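June 15, 2025
Bench notes, Mernitz finish trial, continued

Panels came out of the rack this morning. Batch 4 is the one with the new hardwax oil from Dadel, two coats, buffed between. Afshin Nikzad is convinced it beats the Bravo varnish we have been using on the tabletops. I am not convinced of anything yet, and I'd ask that the word "winner" stay off the whiteboard until the water rings have had their full time.

My complaint is with the test. The supplier sheet promises resistance to coffee, wine and "household liquids" and says nothing about how long the liquid sat there or how old the finish was. Ours had 90 hours of cure before the first cup went on. Anybody's oil looks good if you wipe it up in a minute. I left the cups for 46 minutes, same cup, same fill, and even that is kinder than what a kitchen table gets.

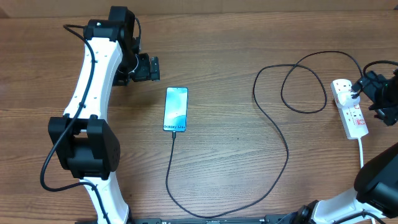 Results so far. Coffee: faint ring on the oil, gone after a rub with a dry cloth. Nothing on the varnish. Vinegar: dull patch on both, worse on the oil, and I don't believe it will buff out. Hot mug: white bloom on the varnish, which Afshin was pleased about. Fine, but the oil panel had been moved off the windowsill and the varnish panel hadn't, so they didn't start at the same temperature. Doing that one over.

Scratch test is useless as it stands. We each press differently. Need the weighted sled back from Gramcombe before I'll write down a number.

Cost: the quote for the oil is $3,386 for the June order. That only makes sense if we really save a sanding pass, and the saving is a guess on the back of an envelope. I want it timed on a full top, edges included.

To do: cut fresh panels from one board this time. Label the undersides in pencil, the marker bled through. Ask Dadel what they mean by "cured". Repeat hot mug.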